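Notas da aula 4 – Planejamento de compra para uma célula com dois braços

Versão de 10/07/2020. Disciplina de Automação e Projeto de Células. Trazer calculadora e a planilha de custos da aula anterior.

## 1. O que entra no orçamento

O erro mais comum nos trabalhos da turma passada foi orçar o braço e parar aí. O preço do robô é a linha mais visível da proposta, mas a célula só funciona com o conjunto. Para o exercício desta unidade, separar os itens em quatro grupos:

- **Equipamento principal:** braços, controladores, garras.
- **Percepção:** câmeras de cabeça e de punho, suportes, cabos.
- **Infraestrutura:** mesa, fixação, tomadas, iluminação, cortina ou persiana se houver janela próxima.
- **Consumo e reposição:** dedos de garra, cabos, peças de tarefa, embalagens para guardar o material.

Cada grupo tem prazo de entrega próprio. O cronograma segue o item mais lento, e um suporte de câmera atrasado segura a montagem tanto quanto um braço atrasado.

## 2. Definir a tarefa antes da cotação

A tarefa de referência é montar uma palavra: as peças com letras partem da mesa e vão para o encaixe de uma bandeja de madeira. É uma tarefa pequena, mas define quase toda a especificação.
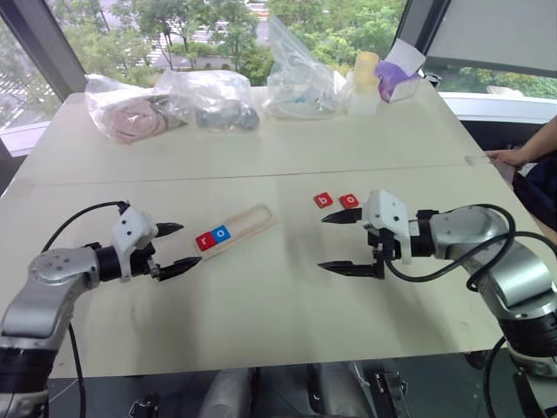 Da tarefa saem os requisitos que vão para o fornecedor:

1. Alcance. Os dois braços precisam chegar à bandeja, e pelo menos um deles precisa chegar às peças soltas. Medir a mesa real – a medida do catálogo não serve.
2. Abertura da garra. Ela deve comportar a peça com folga dos dois lados. Pedir a abertura útil com os dedos instalados.
3. Carga. As peças são leves, e a carga nominal pouco pesa na escolha. Somar, porém, a massa da garra e da câmera de punho.
4. Passagem de cabos. Prever comprimento para o giro completo do punho. Cabo curto limita o movimento, e cabo longo demais pode enroscar.
5. Área de reserva. Deixar na mesa uma faixa para o material que não está em uso e descontá-la da área de trabalho.

## 3. Comparação das propostas

Três fornecedores responderam ao pedido do nosso caso de estudo: Skestau, Zonirix e Hajdu. Os valores completos estão na planilha. Observações para a leitura:

- A Skestau cota os braços com garra incluída, mas cobra à parte a integração das câmeras.
- A Zonirix tem o menor preço de entrada. O jogo de dedos de reposição custa R$ 200 e não aparece na primeira página da proposta.
- A Hajdu inclui treinamento e pede 30 dias para a entrega. A instalação é cobrada separadamente, por R$ 1.925.

Não comparar totais antes de igualar o escopo. Se uma proposta não traz um item, preencher a linha com o valor cotado por outro fornecedor e marcar a célula em amarelo.

## 4. Desgaste e reposição

Dedos de garra e peças de tarefa são material de consumo. Os dedos raspam na mesa, as pontas lascam, a tinta dos blocos sai nos cantos. Nada disso impede o uso no início, mas a verba de reposição precisa estar aprovada desde o primeiro ano, ou a compra de um par de dedos vira um processo separado.

Itens mínimos de reposição a constar na proposta:

- um jogo de dedos por garra;
- um cabo de cada tipo;
- um jogo extra de blocos e uma bandeja.
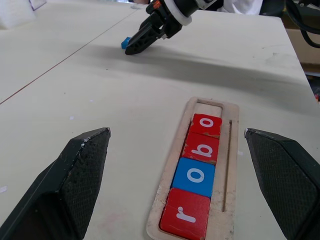 ## 5. Entrega do exercício

Usar o modelo Clunitari, disponível na pasta da disciplina. Preencher as abas de escopo, custos e cronograma, nesta ordem. O cronograma deve prever a célula montada em agosto, com os testes de aceitação feitos na própria bancada – teste na fábrica do fornecedor não conta.

Anexar uma página de justificativa com o fornecedor escolhido, os itens preenchidos por estimativa e o valor reservado para reposição. Trabalhos sem a linha de reposição voltam para correção.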